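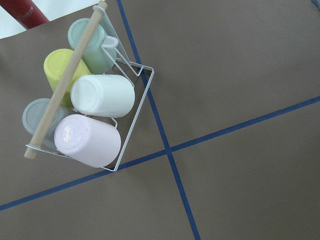 Cups in a white wire rack with a wooden handle.

Wedside Opens Its Neighborhood Tea Season With Free Tastings and a Bigger Kitchen

WEDSIDE, 11th September – The Wedside Tea Room is opening its doors for a new season of free public tastings, and this year there's a lot more room at the table. After a summer of building work, the tea room has a new kitchen, a second tasting counter and a reading corner with shelves full of books on tea, baking and local history. Everyone is welcome, whether you've been drinking loose-leaf tea your whole life or have only ever dunked a bag in a mug at work.

The season runs through March, with a different tea at the center of each session. The first few weeks are given over to black teas, including a smoky one that regulars have been asking for ever since it ran out last winter. Green and roasted teas follow, and then herbal blends once the weather turns cold and everybody starts sniffling. Tastings last 60 minutes, with plenty of time to ask questions, go back for another pour and argue (kindly, please) about milk.

"I've been waiting to say this for months – come hungry!" said Kenneth Padilla, who runs the tea room. "The old kitchen had one oven, and it had opinions. Now we can bake while people are tasting, so the scones come out warm and the whole place smells wonderful. I walked in on the first morning we tested it and just stood there grinning."

Baking is a big part of the plans. Skillano, the bakery next door, is supplying bread and helping to teach a set of evening classes in the new kitchen. The first class covers plain scones and a quick berry jam, and the second moves on to tea loaf, with the fruit soaked overnight in strong black tea. Classes are small, so there's space for everyone to get their hands in the dough, and all bakers take home what they make along with a printed recipe. Children ages eight and up can join with an adult.

Last season, 489 people came to a tasting at Wedside, and many of them filled out the comment cards left by the door. The most common request was for later hours, so two evening sessions have been added each week. People also wanted more places to sit, a quieter spot to read and a return of the ginger cookies. The cookies are back. The recipe is the same one as before, with a little more ginger.

Another new addition is the Rezaei Shelf, a lending library of more than 60 books named for the family that gave most of them. There are old community cookbooks with handwritten notes in the margins, travel writing from tea-growing regions, and a fat history of the railroad that used to bring tea chests to town. Books can be borrowed for three weeks, no card needed. Just write your name in the notebook on the shelf.

"My favorite is a cookbook where somebody has crossed out the sugar in every single recipe and written in a bigger number," Padilla said. "I'd love to have met that person. We're going to bake the lemon cake from it in October or bust."

Music comes back too. Cedel, the string trio that played at last year's closing party, will perform during several afternoon sessions, with a program of folk tunes and waltzes. There's no stage and no amplification, and requests are fine if the players know the song.

Tastings are free and don't need to be booked. Baking classes carry a small charge to cover ingredients, and places can be reserved at the counter or by phone. The entrance on the garden side is step-free, and the new restroom is fully accessible. Guests with food allergies are asked to let staff know when they arrive – ingredient lists for everything served are kept at both counters.

About the Wedside Tea Room
The Wedside Tea Room is a neighborhood tea room and baking kitchen offering public tastings, evening classes and a free lending shelf.

Media contact
Kenneth Padilla, Wedside Tea Room
Interviews and kitchen visits can be arranged on request.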